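Food & Home | Interviews | Filed under: Shopping

The Man Who Doesn't Believe in the Fruit Bowl

Maxence Royer has sold fruit for 18 years, and he would like you to stop buying so much of it. That's the pitch, anyway. I went to see him at Coste, his shop, expecting a sermon on waste and a sales talk at the end of it. I got most of the sermon.

"People buy a bowl of fruit the way they buy a vase of flowers," he told me. "They want to look at it. Then it goes soft and they feel bad and they come back on Saturday and do it again."

I pointed out that this is good for business. He shrugged. "For a while. Then they decide fruit is a waste of money and buy cookies."

His answer is a plan he calls Nondton, a card you stick on the fridge. It tells you which fruit to eat first, which to chill and which to leave out. He says over 210 households have used it. When I asked how he knew they had used it, as opposed to taking one from the pile by the register, he said people tell him. I asked how many people. "Enough," he said.

Some of the advice is plain good sense. Plums soften on the counter and then belong in the fridge. Kiwis can wait. Tomatoes, he insists, should stay out of the cold until they are fully ripe, and he gets cross with anyone who says otherwise. Oranges are the forgiving ones, though he thinks a bowl is the worst place for them. "The one at the bottom gets no air. You find it by the smell."

He would have us all spread fruit out on the table, where we can see what needs eating.
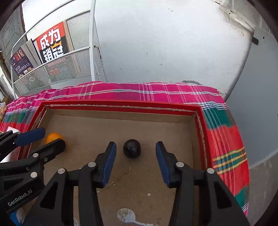
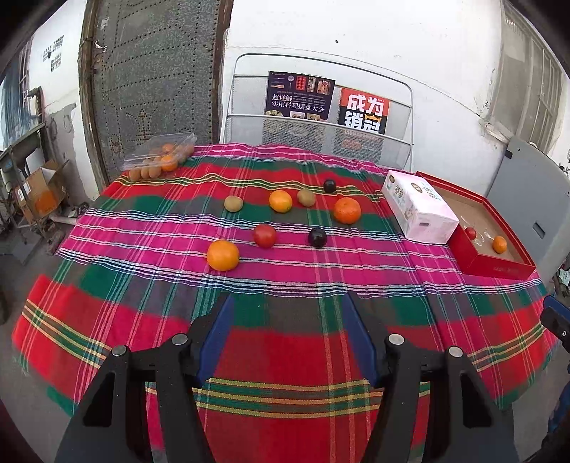
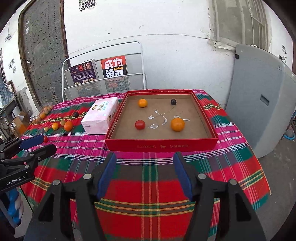
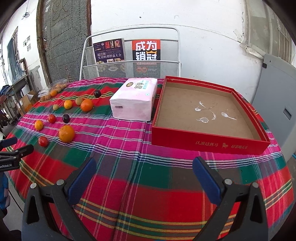

A second opinion

Fabrice Poulain used to buy produce for a small chain of grocery stores called Galtetetti, and he has known Royer long enough to argue with him. He has read the card. He doesn't think much of it.

"It's fine if you live alone and you like reading your fridge," he said. "I have three kids. The fruit that gets eaten first is the fruit they can reach."

Poulain kept a notebook of what his own family threw out over one October. The total was 69 pieces, mostly apples with a single bite gone. No card would have saved those, he said, and I believe him.

He is also doubtful about the price, and so am I. The first Nondton card was free. The new one, printed on heavier stock with a magnet on the back, is not. Royer says the magnet costs money. It does, but a piece of tape costs less.

When I put this to Royer he laughed, for the first time that afternoon, and said I was welcome to use tape. Then he picked through a crate of plums, set two aside for me and told me to eat the darker one that night.

I left it until the weekend. It was fine.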